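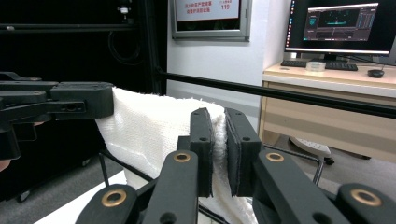 La serviette blanche, tenue entre les deux pinces, pendant la démonstration de pliage.

Bon, je vous avais promis un compte rendu de ma visite chez Himora, le voici enfin ! J'y suis allée en mai avec Bastien Bouvier (mon éternel compagnon de portes ouvertes), et on nous a collés dans le petit groupe de l'après-midi, celui qui finit par la salle où l'on apprend aux robots à plier du linge.

C'est Halima Shemweta qui nous a reçus. Je m'attendais à voir des ingénieurs taper du code devant un bras articulé, et pas du tout : l'apprentissage commence avec une personne qui prend une pince dans chaque main et qui plie la serviette elle-même. La caméra fixée sur la pince filme tout, les mouvements sont enregistrés, et c'est avec ces séances que le robot s'entraîne ensuite. Halima appelle ça « donner la leçon ». Le jour de notre passage, le compteur de l'équipe en était à 3023 leçons, dont 1367 rien que pour les serviettes -- on comprend qu'ils aient des avis très tranchés sur le tissu éponge.

Et la pince, alors ! Je l'imaginais plus délicate. Elle est noire, assez massive, avec de grosses articulations et des bagues en laiton qui brillent dès qu'on la bouge (Bastien n'a parlé que de ça dans la voiture). Les deux doigts se referment bien à plat sur un pli du tissu pendant que l'autre pince garde le coin. Sur le bureau d'à côté, un écran affichait des courbes et des colonnes de petits chiffres, auxquelles je n'ai rien compris.

On a eu le droit d'essayer, chouette ! Killian Millet, qui donne des leçons toute la journée, m'a montré comment attraper le coin sans pincer les deux épaisseurs. J'ai raté deux fois, puis j'ai fait un pli franchement de travers, très fière quand même. Le plus dur, c'est d'aller lentement : à la maison je plie sans regarder, en pensant au dîner, et là il faut que chaque geste soit net. Killian m'a promis que ma leçon serait effacée. Ouf.

Côté pratique, comptez une bonne heure et mettez des chaussures confortables, car on reste debout tout du long. Pas de café sur place, on s'est rattrapés chez Boyer en sortant (la tarte au citron, mon Dieu). Bastien veut maintenant visiter l'atelier de Skestotby, où ils travaillent les mêmes gestes à distance, avec des manettes. Si quelqu'un y est déjà allé, dites-moi en commentaire comment on s'inscrit !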